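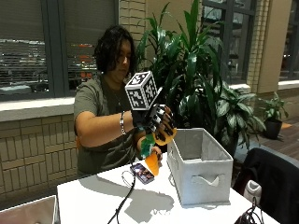
Wilano wanted to know whether the glove loses its grip on the truth once the fingers curl right under, and it's a fair worry, I've had it myself.

May 29, 2026. So I spent a happy afternoon (longer than planned, as ever) on the toy food set, pick up, hold, into the grey bin, with the marker cube giving wrist position and the glove giving the fingers. 200 takes kept, 3 thrown out for cube dropouts. Thumb still drifts on round things. Recalibrate every 60 takes from now on, please!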